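I've had the Jarkano hand-held gripper for 10 weeks now, which feels long enough to be rude about it if I wanted to be, and mostly I don't. It's the pale grey one with the wrist camera, sold in pairs, and we bought ours to replace a set of Wolusach grippers that Joscha Ruppert had been keeping alive with tape and bad language. We paid 3,545 for the pair with chargers and a case. I'll come back to whether that's sensible.

First thing: it's big! Bigger than the product pages let on. The shell is smooth and rounded and nice to hold, but it takes up a good half of what the camera sees, so you have to like looking at it. The Wolusach was a skinny little thing by comparison and left more of the room in view. I moaned about this for a week and then stopped noticing, and the recordings have been fine to work with (the training side crops most of it away anyway).

The fingers are where Jarkano got it right. They're black, padded and hooked, and they close round small flat things that the old straight fingers used to squirt across the desk. A pocket calculator is my standard nasty test, being slim and slippery with nothing much to grab, and I've done it more times than I'd like to admit. Pens are fine. Coins are still hopeless, but coins are hopeless with everything I've ever tried.
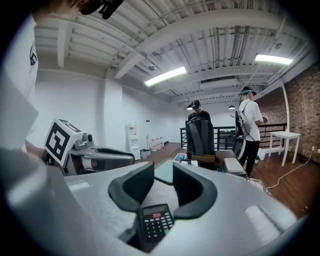
Can you swap the fingers yourself?

Two screws per finger and a small hex key, which comes in the case. Allow five minutes the first time, and run the calibration again afterwards or your widths will be off.

Spare fingers are 369 a set, and I did wince at that. Dilani Samarakoon, who does our ordering, winced harder. We've only needed one set so far, and that was my fault for leaving a gripper on top of a heater overnight.

Tracking next. The gripper works with the big printed square markers, so anything you already own that reads those will get along with it. I much prefer this to the Wolusach way of doing things, with its tiny dots that vanished the moment you tipped your wrist. With the markers I can turn my hand well over and the pose still holds. Where it does struggle is glare. If you've got long strip lights overhead (who hasn't) and you tilt a marker to just the wrong angle, it goes shiny and you lose it for a moment. Matt labels help a lot. Print your own, the supplied ones are too glossy.

The picture itself is very wide, so straight beams come out bendy and the corners go a bit soft. For close work I don't care. For anything where you walk about between two tables it's lovely, you get masses of the room and the software always has something to hang on to, railings, brickwork, whatever is there. Tharindu Selvanayagam tried the narrower Liyanage lens on his for a few days and gave up, as he kept getting drift whenever he turned round quickly.
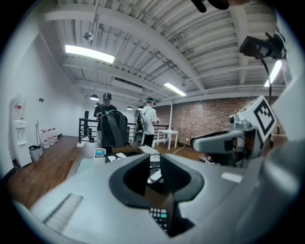 Battery life is decent. I get 4 hours from a charge if I'm recording most of the time, a bit more if I'm stopping to chat. The Wolusach managed less than half that on a good day and got uncomfortably warm doing it. Charging is slow though, so if you plan on a full day's work, buy the second battery when you order and save yourself the postage.

Now the grumbles. The trigger is stiff when new and my forefinger ached for the first fortnight. It does ease off. The weight sits too far forward for smaller hands; Aoi Yoshida ended up wrapping foam round the grip on hers and says it's much better, and I've since copied her. And the Trasance recording app that comes bundled with it is clunky, with the button for a new take right beside the one that deletes the last one. I've lost two good takes that way. There was an update in February that moved the menu to the other side and left those buttons exactly where they were, so thanks for that.

Would I buy the pair again? I would, yes, if you're doing small, fiddly tabletop stuff and already use markers. If you mostly shift boxes about, the money's better spent elsewhere and the old Wolusach will do you nicely. I've still got one in the drawer for dusty jobs. Four stars from me, and I'd find the other half star for a looser trigger.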